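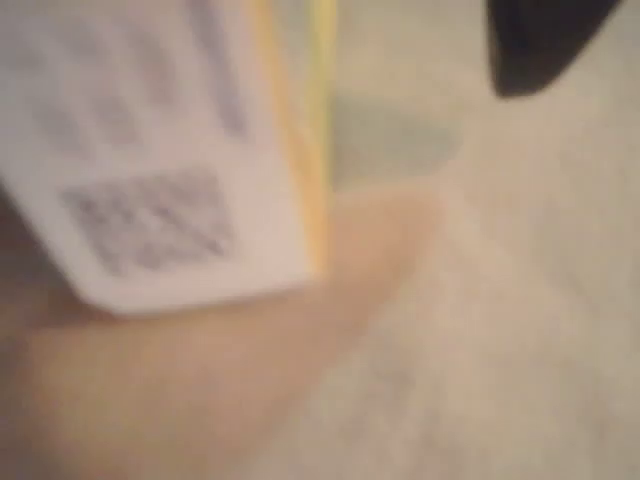
Ticket: Grelto arm, second gripper quote and what we need before the October order
Opened by: Elvia Bautista
Status: waiting on vendor

Hi all, reopening this one. I know I closed it last month, but the quote from Wunora came back and it doesn't match what we put in the budget. We planned for $1218 per gripper and they want $1276, and that's before the mounting plate (which I thought was included, and so did Jennylyn!). We need 2, so we're over either way.

What I've tried so far:

Called Wunora and asked if the old price could stand. The guy was very nice and said no.

Went back through our Begum sheet to see where 1218 came from. It's from the spring price list, so that one's on me. I've fixed the sheet and put the new price in red.

Asked for the plate as its own line so I can see what it costs. Still waiting – I'll nudge them again at 3:00.

Checked whether the Idum gripper fits the arm we already have. It does bolt on, but it doesn't open wide enough for our bigger cartons, and small boxes alone won't pay for the thing. So I'm dropping that idea unless somebody wants to talk me back into it.

Reply from Jennylyn Mercado:
Can we buy one now and one after New Year? I have 2000 left in the small equipment line and I'd love to use it before it disappears. One gripper plus a plate should fit under that, unless the plate is made of gold. Also, please ask about spare finger pads. We went through those way faster than I planned for last time.

Reply from Elvia:
Oh, I like that a lot. It means the packing side runs with a single gripper through the holidays, and we've done that before, it's just slow. I'll ask for a quote split in two and whether the price holds for the second one. Adding the pads too, good catch.

Still open: plate price, pad price, how long the quote is good for. Leaving the ticket on me until I hear back.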